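How to keep fruit and vegetables fresh for longer in a small kitchen

I moved to Turkville in February, into a flat with a very small fridge, and in the first month I threw away so much food that I was ashamed. At home my grandmother had a cold pantry and everything lived there. A flat with central heating is another matter, and I had to learn again from the beginning. These are my notes, put in some order.

Start when you come home from the shop. Take everything out of the plastic bags before you do anything else, also before the coffee. Moisture collects in a closed bag and the spinach is slimy in two days. I spread a tea towel on the bench, tip everything out and look at each piece. The bruised ones go in a bowl for tonight's supper.

Do not wash berries until you want to eat them. If you must wash them early, use one part white vinegar to three parts water, rinse well and dry them on a towel for an hour. I did not believe in this, but I have tried it many times now and they keep nearly a week.

Herbs with soft stems — parsley, coriander, mint — stand in a glass with a little water, like flowers. Change the water when it gets cloudy. Basil stays out of the fridge or it goes black. Rosemary and thyme I roll in a damp paper towel and put in the vegetable drawer, and I often forget them there, and they forgive me.

Potatoes need dark and air. Mine are in a paper bag, folded at the top, in the cupboard beside the back door. Onions live in another cupboard because potatoes sprout sooner when they are neighbours. Garlic can hang anywhere dry. Never buy the big sack of potatoes on special if you live with one other person! I have done this and we ate potatoes in every colour of mood.

Now the apples. An apple gives off a gas called ethylene, and this gas ripens everything near it. Put one apple in a bag with hard avocados or green bananas and they will be ready sooner. But an apple in the drawer with lettuce or carrots does harm, the lettuce gets brown spots and the carrots go bitter. For the apples you will eat this week, a shallow basket on the table is good, where the air can move. The rest go in the fridge, in their own drawer if you have one. 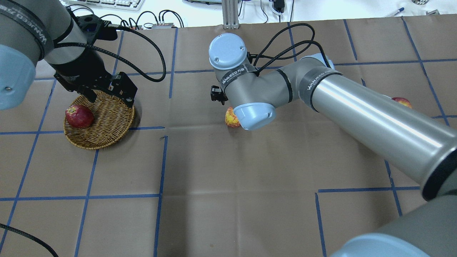
Viola Fiore wrote to me that she keeps hers in the garage all winter, each one wrapped in a half sheet of newspaper, and that she still has firm apples when the new blossom comes. She checks them every couple of weeks and takes out any that smell sweet. I have no garage, but I tried the newspaper in the cool cupboard under the stairs and it works quite well, only the early varieties became soft and floury.

Tomatoes stay out, stem side down, in one layer. When they are fully ripe and you cannot eat them all, then the fridge is allowed for some 2 days, but take them out an hour before the meal, otherwise they taste of nothing.

Cucumbers do not like to be very cold. The door of the fridge, or the top shelf, is enough for them.

Bread is not a vegetable, but I am asked about it. Slice the loaf the day you buy it and freeze half. It toasts from frozen and you will never again find the blue corner.

Citrus looks nice in a bowl but lasts much longer in the fridge. If you have a lemon with the skin already dry, grate what you can, squeeze it, and freeze the juice in an ice cube tray. Later you have a flavour for fish or for tea.

And please clean the drawer! Every second week I take it out, wash it with warm water and a spoon of baking soda, dry it and lay a clean cloth on the bottom. The cloth drinks the moisture and goes in the wash with the towels.

105 shares
3 comments

Graziella Guerra
The vinegar for berries is right, but dry them properly. I line the box with a paper towel and leave the lid a bit open.

Primo Bianchini
What about mushrooms? Mine turn wet in the fridge every time, even when I eat them quickly.

Cayetano Villanueva
@Primo paper bag, top folded over, on the middle shelf. Never in the plastic they are sold in.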